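# How to budget for hand-held grippers without running out of money in July

I've now put together two of these budgets, one badly and one quite well, so I'll stick mostly to what I did the second time.
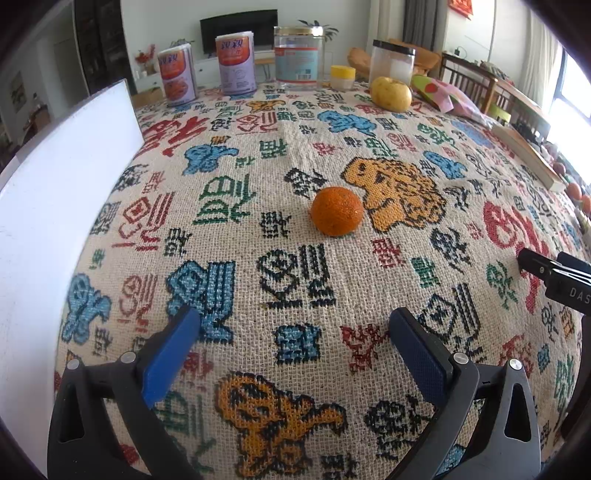
Start with the work, before you open a single catalogue. Write down every object you want picked up and where it'll be sitting. My list for the Lusten project began as "kitchen stuff", and I ended up pricing jaws that wouldn't open wide enough for half of it. Fruit, jars, tins, books -- measure the fattest one and put that number at the top of the page!

Next, get quotes. I asked Rolham and Brunner for the same thing in the same words, and the replies still looked nothing alike (one had pads and cables in the price, the other listed them as extras). Make yourself a little table:

| Item | How many |
|---|---|
| Hand-held grippers | 2 |
| Spare pads, pairs | 16 |
| Charging leads | 6 |

Then fill in a price column for each supplier, delivery included. It's dull, but it's the only way I can compare them.

Don't skimp on the pads. They're the bit that touches everything, and I ordered far too few the first time and paid a silly amount for postage on the second order. Ask how they're fixed on, too, and whether you can swap them yourself.

Now the dates. Zuweira Owusu, who signs off our spending, wants everything invoiced before the end of July, so I work backwards from there:

1. Final list agreed in May 2018
2. Order placed once both quotes are in
3. Two weeks kept free for trying things out and sending back anything faulty

Last thing -- leave a line for props. Groceries, boxes, a tablecloth, whatever your people will be handling. I keep mine in a Conerer spreadsheet tab of its own, and I top up the fruit line more often than any other.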